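Residents of the Clullau building are asked to review the following household care notes before the start of the heating season in October. They apply to all 16 units and to the shared laundry in Room 301.

## Knitwear and woven textiles

Heavy knits and waffle-weave fabrics hold a good deal of water and dry slowly. Wash them on the gentle cycle with cool water, and fill the drum no more than halfway. Turn garments inside out and close any zippers. Fabric softener leaves a coating on cotton weaves and should be left out.

Lift wet items from underneath with both hands, as hanging them by the hem or shoulders will stretch the seams. Press the water out between two towels and lay the item on a clean, light-colored table or a drying rack. 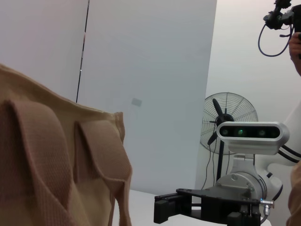 Drying racks in the laundry may be reserved for up to 12 hours. Items left beyond that time will be moved to the Feng Street office, where they are held until Sunday. Wool should be stored folded, with cedar blocks replaced or lightly sanded each fall.

## Moisture in the home

Indoor drying adds moisture to the air – more than most households expect. Run the exhaust fan while laundry is drying and leave interior doors open. A small fan aimed across the rack, not directly at it, shortens drying time.

- Wipe window sills each morning in cold weather.
- Keep furniture 4 inches from outside walls.
- Empty dehumidifier tanks daily and rinse them with white vinegar once a month.
- Look over ceilings and the seams between panels for stains or soft spots, and report any change in writing.
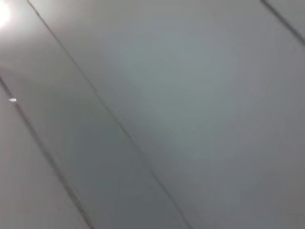 ## Cleaning painted surfaces

Use a soft cloth and warm water with a few drops of dish soap. Work from the bottom of a wall upward to prevent streaks, then rinse with clear water. Scouring pads and bleach sprays are not permitted on painted surfaces. Touch-up paint is available from the Varano supply desk – please bring your unit number.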